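Clarnitz Revises Hand-Packing Specification for Mixed Household Parcels

CLARNITZ — Testance, the parcel contents and packaging service operated by Londoño, has issued a revised hand-packing specification for mixed household orders. The document takes effect in December at the Clarnitz packing hall and applies to all orders that combine soft-wrapped goods with rigid cartons in a single corrugated box.

The specification replaces separate work instructions for hygiene products, boxed toiletries and small kitchen supplies. Under the previous arrangement, packers changed instructions whenever an order crossed product groups. The revised text treats the packing sequence as a property of the container and the wrap type, and a single sheet now covers each box size.

Boxes are to be erected and bottom-taped before any item is brought to the table. Top flaps stay open and upright until the contents have been checked against the order line. Rigid cartons go in first, on edge, against an inner wall. Soft packages follow and are placed flat in the remaining floor area, with the resealable side facing up where the package has one. Void fill is added last and only above the level of the tallest carton.

Soft-wrapped goods receive their own section in the document. They accounted for most of the repacking recorded during the trial period, largely through creased seals and packages compressed under heavier items. Packers are instructed to hold a soft package by its two long sides and to lower it into the box without folding.

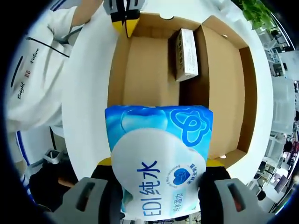
Wet wipes are the reference item for the soft-wrap section. The product group was selected for its sensitivity to pressure at the seal and for the variety of wrap sizes in current stock. Item identification is to be made from the printed name on the wrap, which on imported lines may run in a different direction from the hold. The blue and white EDI纯水 package, labeled 纯水湿巾 (pure-water wipes), has its large characters reading from bottom to top when it is carried sideways to the box. Packers may confirm the name at this angle and are not required to turn the package before placing it. Where the printed name is covered by a hand or by a promotional sticker, the item is set aside and matched by its stock label.

The trial covered 1,575 mixed parcels packed at Clarnitz on 3 tables of equal height. Each table had a white work surface, a tape dispenser on the right and a waste chute below. Orders were drawn from the regular queue and were not sorted by weight. Results were logged in Wikivton, the internal reference system in which the specification is maintained.

"The old sheets described products and left the box to the packer," said Amber Haslam, packing standards lead at Testance. "We wrote this one from the box floor upward. A carton standing against the wall leaves a usable rectangle, and a soft pack can be laid in it without force."

The specification also sets a maximum of 20 items per box for mixed orders. Orders above the limit are divided at the picking stage and carry a shared reference number. Liquids in bottles, aerosols and glass are excluded and continue to be packed under their existing instructions.

Printed copies will be posted at each table. Earlier sheets are to be withdrawn on the effective date and retained in Wikivton for 365 days — read-only, with the revision number shown in the page header. Requests for changes may be submitted through the comment field on the relevant section.

Media contact: Amber Haslam, Testance, Clarnitz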